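Hosting firm Winard restores customer sites after flood of traffic

Winard, which provides web hosting and email to small businesses, has confirmed that customer websites were unavailable for seven hours in October after its network was flooded with unwanted traffic. Service was restored in full by 9 p.m. the same evening.

The company said the first warnings were recorded shortly before 2 p.m., when requests to one of its two data centres rose to 300 times the usual level. Pages hosted there loaded slowly at first and then stopped responding. Email was delayed but none was lost, according to a statement on the company's status page.
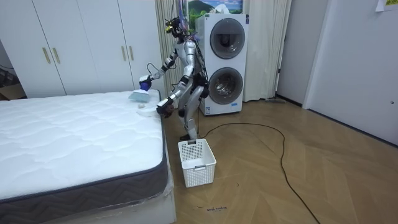

Engineers moved the affected customers to the second site during the afternoon, while the security company Demier was brought in to filter incoming connections. The work took longer than planned — a fault in the address records meant that some visitors were still being sent to the blocked servers well into the evening.

Winard said that it had found no sign that customer accounts, passwords or payment details had been reached. It has reported the matter to the police and will hand over its connection logs. No group has claimed responsibility, and the company declined to comment on whether a demand for money had been received.

Among the customers affected was Akinola, an online bedding retailer, which was unable to take orders for most of the afternoon. 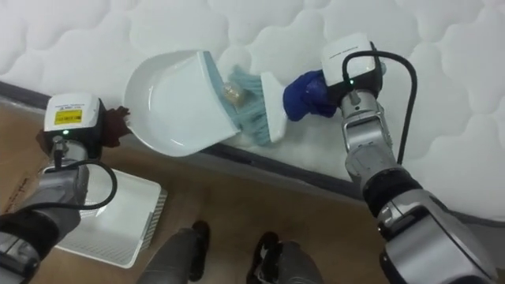 Akinola has extended its current offers by two days and will honour the prices shown before the fault. Orders placed before 2 p.m. were not affected and have been sent out as normal. The retailer added that shoppers whose baskets were emptied will need to choose their items again, and that this applies to all bedding lines, including quilted mattresses of the kind with a wavy, cloud-like pattern stitched into the top and a dark grey band along the edge. Delivery dates already agreed will stand.

Winard will credit all affected accounts with 15 days of service. The credit will be applied automatically and customers do not need to make a claim. Those using the Avadis control panel are advised to check that their address records are correct, as changes made during the fault may not have been saved. A full report will be published on the status page once the police have been given the logs.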